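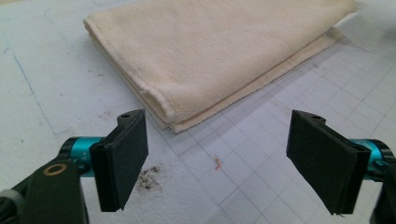
4. Folding your first towel with the Jeltska hand tool

I get asked every week if machines can fold laundry yet. My answer is sort of! A robot running Ulliment can manage a towel on a good day, but fitted sheets are still a mess, and it only knows the moves you've shown it. So let's show it some.

Step 1. Lay one towel on the table. Plain and thick is easiest (save the thin dish towels for later, they slide all over the place).

Step 2. Open the fingers all the way and come in low, with one pad on each side of the edge you want.

Step 3. Squeeze gently, lift, and carry the edge across. Go slower than feels natural. I still rush this!

Step 4. Let go, back straight out, and smooth the fold with the outside of a finger.

Step 5. Do it again until you have 20 clean folds, then save the batch.

Note: My first Ulliment model took 183 folds before it stopped grabbing 2 layers at once, so don't panic if yours is clumsy after an afternoon.

Caution: Keep your free hand away from the pads while you squeeze. They pinch.

Caution: Wipe the pads with a dry cloth only. Cleaning spray makes them slick, and then you'll be dropping towels until they dry out.

Shirts are in section 5. Get comfortable with towels first.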